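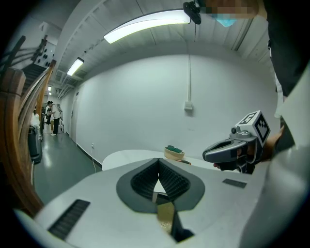
A hand-held gripper with a printed white cube on top.

Pour-anywhere jug lands on the shelves at Quispe in Trimcombe

Good news for anyone who has ever tipped pancake batter down the front of the cooker. The Ovelum, a squashy little measuring jug with a lid and a pouring slot, went on sale in Trimcombe this week, and the first box of 30 had gone by lunchtime on the first day. More are in now, on the rack by the tills at Quispe, between the tea towels and the biscuit cutters.

We have been waiting for this one since March, when a few of the early jugs were passed round at the cookware swap in the market hall and people kept coming back to the table to ask where they could get one. At that point the reply was that you couldn't. The makers, Clondska, were still changing the lid.

The lid is the clever bit. It presses on with a good firm rim, and there is a slot at one corner with a flap of soft silicone behind it. Squeeze the sides and the flap opens. Let go and it closes, and the last drip gets sucked back in instead of running down the outside and leaving a ring on the worktop. We tried it with olive oil, then with gravy, then with a runny lemon icing that would normally have gone everywhere, and all three behaved beautifully. (The gravy had lumps. The lumps were our own doing and the jug got them out with an extra squeeze.)

Two sizes have arrived. The smaller one is just right for dressings, melted butter or an egg for glazing, and the bigger one will take enough batter for a decent stack of pancakes with room left over to whisk. Both have the measurements moulded inside and outside, in millilitres on one face and cups on the other, so there is no printing to wear off. Anybody who has a much-loved plastic jug with half a number left on it will know what a joy that is!

It comes in sage, mustard and a chalky off-white. The mustard is the prettiest by a mile and it was the first to run out. Quispe says another delivery of it is on the way, and there is a sheet of paper at the till where you can put your name down if you don't mind waiting.

What it's like to use

Soft jugs can be a bit alarming the first time you pick them up full. The walls give, the contents lurch, and you find yourself walking to the hob like somebody carrying a goldfish. The Ovelum has a stiffer band round the middle which stops most of that. You hold it there to carry it and lower down to squeeze, and after a couple of goes your hand does it without being told.

It goes in the microwave with the lid off, in the freezer with the lid on, and in either rack of the dishwasher. We left ours full of beetroot soup overnight as a test and there was a faint blush on the inside of the off-white one the next morning, which came out with a paste of bicarb and a bit of patience. The sage one showed nothing at all. If you cook a lot of curry or anything with tomato, buy the darker colour.

The flap pops out for cleaning. It is small, it is the same colour as the lid, and it would be very easy to lose down a plughole, so take it out over a bowl the first few times. Clondska packs a spare one in the box, tucked under the card insert, and it is worth looking for it before the card goes in the recycling. We nearly threw ours away.

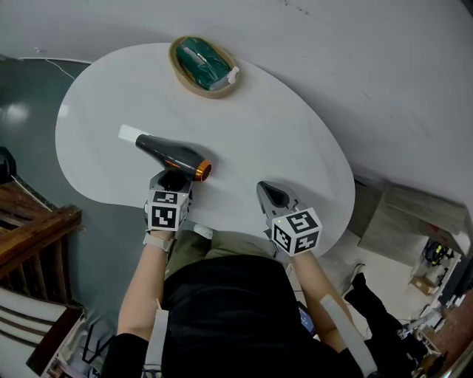 Where the names go

One lovely touch that hasn't had much attention: the base of each jug has a shallow panel you can write on with an ordinary pencil and rub off afterwards. Date, contents, whose it is, done. The larger size fits in the door of a normal fridge and the smaller one stacks on top of it, lid to base, with a click that is more satisfying than it has any right to be. We had stock on the bottom and custard on top for three days with no mishaps, apart from the obvious one of somebody reaching for the wrong layer.

The slot in the lid is narrow, so it isn't made for chunky things. Pesto went through. Mint sauce went through in a slightly grumpy way. Chutney did not go through, and had to be spooned out of the top as if it were any other pot. For the same reason we'd keep seeds and whole peppercorns out of it, or be ready to pop the flap out and rinse it.

The town seems to have taken to it in a big way. Quispe put a pad of paper by the display asking customers what they had used theirs for, and by the time we looked in, 102 notes had been stuck up on the side of the dresser. Pancakes were well in front. After that came salad dressing, baby food, iced coffee, watering orchids, and one for shampoo that had been underlined twice. Somebody has drawn a very good picture of a Yorkshire pudding tin being filled without a single drip between the holes, with arrows.

We can vouch for the Yorkshires. Filling a hot tin with cold batter is a job we have always done with our shoulders up round our ears, and with the jug it was over in seconds, every hole the same depth, no spitting. They rose like anything. The same goes for fairy cakes, jelly moulds and those fiddly silicone trays for making stock cubes, where a normal jug floods half the tray before you have got to the second row.
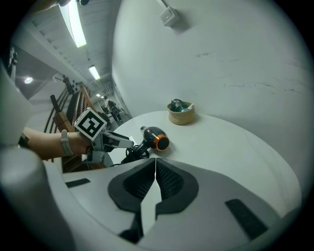
And if you are the sort of cook who makes one big bottle of vinaigrette on a Sunday and lives on it until the weekend, the smaller jug is just the thing, as you can shake it in the jug, squeeze it over the leaves and put it straight back in the fridge door. Shake it with your thumb over the slot, mind. The flap held for us every time, but a shirt is a shirt.

A few grumbles, to be fair to everyone. The lid is tight, and anyone with sore hands may want to run it under the warm tap before pulling it off. The tab could be bigger. The cup markings are on the side facing you if you are right-handed, and the millilitres face away, so left-handed bakers get the better deal in this country for once. And silicone does love a bit of fluff, so dry it on the rack and keep the tea towel for the plates.

Clondska made 874 jugs in the first run, which were shared between Trimcombe and a handful of shops along the coast, and a second run has already been started. A taller version with a handle is being tried out too. We have had a quick go with an early one and it was wobbly but full of promise, especially for soup.

Quispe will have a jug open on the counter all this week with a bowl of water beside it, so that anybody can have a squeeze before they buy. Spare lids and flaps are kept behind the till, so you need to ask for them. The shop opens at nine and closes at half past five, and the mustard list is on the clipboard next to the string.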